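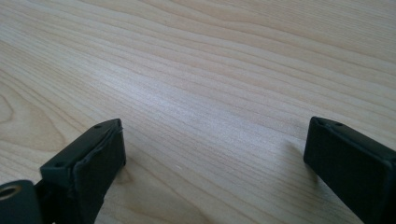 阅读时间:3 分钟

关于旧桌面保养的问题,我把自己这张桌子的情况写一下,供列表里还在犹豫要不要打磨的人参考。桌子是一月份从 Dauda 的尾货里买的,连运费 439 元,送到时板面有几处划痕和一圈杯底印。浅色木头的纹理很细,一条条略带波浪,左边那块还绕成弧形,像是围着节疤长的,所以我一开始就不想上任何带颜色的东西。现在表面看着平滑,中间有一片反光,纹路在反光里淡一些,但还看得出来。

前几天列表里有人写道:

> 我的桌子也是浅色木面,用了两年,手肘常放的地方发暗,
> 摸着有点涩。想问三件事:
> 一、要不要先用砂纸整张打一遍,用多少号的;
> 二、木蜡油和水性清漆选哪个,Lukix 的那种有没有人用过;
> 三、弯的纹理那一块怎么磨,顺着哪个方向走。
> 桌子是吃饭和写字两用,孩子也在上面画画。
> 家里没有阳台,味道太大的不考虑。

按顺序回答。

第一,先别急着打磨。发暗的地方多半是油和灰,先用拧得很干的湿布加一点中性皂水擦,再用干布收一遍,放一晚上再看。我那张桌子擦完以后,原来打算磨掉的暗斑去了大半。剩下的杯底印我才用砂纸处理,320 号,包在软木块上,手上不加力。如果是贴木皮的板子,就更要小心,木皮很薄,磨穿了补不回来。分不清是实木还是木皮的,可以看桌边的断面:正面的纹路能接着走到侧面,一般是实木。

第二,我用的是 Lukix 的无色木蜡油,最小的一罐,158 元,这一张桌子做两遍用了不到半罐。倒一点在棉布上,擦开,等 15 分钟,把浮在表面的全部擦掉。第一遍和第二遍之间隔一天。做完以后不要马上用,我等了将近 30 个小时才放东西。味道还是有的,开窗可以接受,关着门窗不行。水性清漆我只在一个搁板上试过,硬一些,也耐水,但以后局部坏了不好补,要整面重来。吃饭用的桌子,我倾向木蜡油,脏了或者花了可以只补那一块。孩子画画的话,垫一张纸或者桌垫,水彩笔渗进木纹以后,两种做法都很难弄干净。

第三,弯纹的地方不要跟着弧线转圈磨,容易留下圈状的痕迹。我的做法是按整块板的主方向走直线,到弯纹那里手放轻,少走几下。磨完把灯放低,从侧面照,横的划痕会很清楚,站在正上方反而容易被反光盖过去。

另外提醒一下,擦过油的棉布不要揉成团扔垃圾桶,会发热,有自燃的可能。摊平晾干,或者先泡水再扔。

Clullport 的那种喷雾蜡我也买过一瓶,喷完很亮,但是发滑,纸放在上面会跑,后来没有再用。如果桌子上已经喷过这类东西,做木蜡油之前要先清掉,否则油吃不进去,会一块深一块浅。

桌脚的事我上次问过,现在还没解决。有一只短了 3 毫米,目前垫的是从旧 Nokia 手机盒上剪下来的硬纸板,用一阵就压扁了。哪位有合适的可调脚垫,麻烦回信告诉我螺纹规格和在哪里买的。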